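Packing bench going over to an arm, what happens to the rest of us?
Forum: Warehouse and Light Assembly > Shop Floor Chat

baltholm_bev
Posted March 18, 2025

Right, long one, sorry. I've been on hand packing at Pietrzak for years (gift sets, sample boxes, all the fiddly stuff) and in February they put an arm on the end bench. It's learning on foam blocks and a basket before it gets anywhere near proper stock. Lena Wróbel, our shift lead, asked if I'd look after it for a few weeks and I said yes mostly to rest my wrists!

So now half my shift is setting out blocks, watching, writing down what went where, and setting them out again. The other half I'm back on the line with everyone asking me if it's after their jobs. I don't know what to tell them. This is off the arm's own camera:
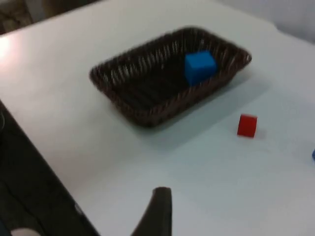 Blue one in the basket, little red one still out on the table.

Has anybody been through this? What did your day look like a year on?

multau_mick
We had ours at Multau two years ago. There were 38 of us on packing when it came and there are 26 now. No redundancies, I'll give them that, they just didn't replace people who left. But the ones who stayed are doing the awkward orders all day long, because the machine gets the easy ones. I used to like an easy one after lunch. Ask what happens to your rate, Bev, and get it in writing.

Tapegun
Bit gloomy Mick. My knees and my back are both better for it. I do changeovers and checks now and I wouldn't go back to 1467 boxes a shift for anything.

multau_mick
Glad for you, I mean it. Did they put your pay up when you started doing changeovers?

Tapegun
No. Fair point.

baltholm_bev
Pay hasn't been mentioned here either, so thanks for that, I'll ask Lena. The part I didn't expect is how much I know that isn't written down anywhere. Which way you turn your hand going into a basket so you don't catch the weave, that sort of thing. Colton Arsenault from engineering sits with me and asks why I do things and half the time I have to do it again slowly to find out!

One more from the same session, closer in:

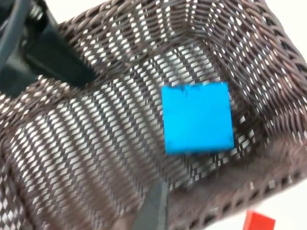 Looking down into the basket at the blue block, with a finger either side. Bit of the red one in the corner.

Tapegun
Are those scuffs on the top edge of the blue one? Ours got like that, we swapped them over every so often.

baltholm_bev
Yes, little dark marks. I'll ask if there are spares.

quietshift
Going to disagree with the pair of you. You're both talking as if the choice is the arm or the old job. At Daltholm they did neither, they moved the arm to nights and left days alone, and it's the night crew who lost their overtime. So ask about hours as well as rate. And if you're the one teaching it, Bev, I'd want that on your record as a skill with a name. My cousin trained one up and went back to her old grade the week it was signed off.

multau_mick
What he said. Hours, rate, grade.

quietshift
She, but thanks!

multau_mick
Sorry!

baltholm_bev
Have written all three on the back of my glove box lid. Meeting's after the next stock count so I'll come back and tell you what they say. Tapegun, can I message you about the changeover checks? I'd like to know what I'd be letting myself in for.

Tapegun
Course you can, I'm on most evenings.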